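How to request the return of belongings after an engagement ends

Jurnness Family Property Service, Subramaniam House, Zarnley
Guidance reviewed 5 October 2026

When an engagement ends, the couple may disagree about who should keep gifts, furniture and items bought together. This page explains how to make a written request and how to refer a dispute to our mediation service. It applies to couples who were engaged but did not marry. Separate guidance is available for those who are divorcing.

Step 1: Make a list

Write down each item you wish to have returned. Give a plain description, the date on which it was bought or given, and the name of the person who paid for it. Keep gifts from one partner to the other on a separate page from items bought jointly, as the two are treated differently.

In England and Wales, an engagement ring is generally presumed to be an outright gift. The person who gave it may be able to recover it by showing that it was given on the condition, stated or implied, that it would be returned if the marriage did not take place. A family ring handed down through several generations is one case in which such a condition may be argued.

Step 2: Gather your evidence

Look for receipts, bank statements, valuations and insurance schedules. Messages in which the item was discussed may also be relevant, particularly those sent at the time of the gift. Do not edit messages or send only selected lines. Copies are sufficient at this stage — please keep the originals safely at home.

If no receipt survives, a jeweller or retailer may hold a record of the sale. A recent valuation can help to establish what an item is worth, although it does not show who owns it.

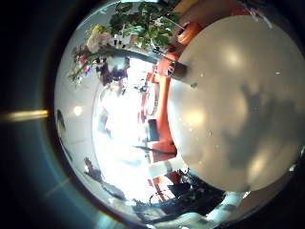 A round, pale grey surface with soft reflections.

Step 3: Write to the other person

Send a short, polite letter or email. State which items you are asking for, why you believe they should be returned, and how they might be collected. Allow 16 days for a reply. Avoid threats and do not discuss the matter on social media, where remarks may later be quoted against you.

You should not enter the other person's home to remove items without permission, even if you still hold a key. If you have been asked not to make contact, or if you fear for your safety, do not write. Speak to a solicitor or to the police first.

Step 4: Apply for mediation

If the letter does not settle the matter, complete the Dritau form, available from our reception desk. Attach 2 copies of your list and 2 copies of the letter. An application may cover several items, and the total claimed should be entered in full pounds, for example £2,464.

Both parties must agree to attend. The mediator does not decide who is right, and nothing said in the meeting may be repeated outside it without consent.

Step 5: Consider a court claim

Where mediation fails or is refused, you may wish to issue a claim in the county court. Take legal advice beforehand and compare the likely cost with the value of the items. Any agreement reached at an earlier stage should be put in writing, signed and dated by both parties.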